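Search this site
Enter keywords

Play kitchen corner opens at Hovberg toy library

Last updated: 29 Dec 2020

The Hovberg toy library has a play kitchen corner at last, and it's a delight! Families can now borrow from 89 cooking sets – pans, plates, pretend groceries and plenty more – for up to 30 days at a time.

Organizer Sanaa Bouzid started asking for donations in October, and the town came through in a big way. By the time she closed the collection, 536 pieces had been sorted and bagged.

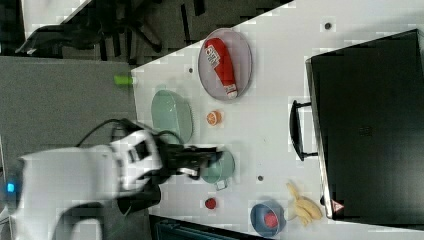 A mint-green toy saucepan, an oval bowl and an orange slice out on the white tabletop, along with a large plate.

"I keep picking my own favorites and then changing my mind," said Bouzid, who is especially fond of anything in mint green. "The little pans go out first, every time."

Moataz Metwally borrowed a set for his two girls and was back within the week for another – this one with a full breakfast in it.

Sets are free with a library card, with a limit of 2 per family. Missing a piece? Just tell the desk when you return the bag.

Related items
Puzzle swap returns to Baltunau
Chaimae Berrada reads to a full house
Nisonden playground gets new swings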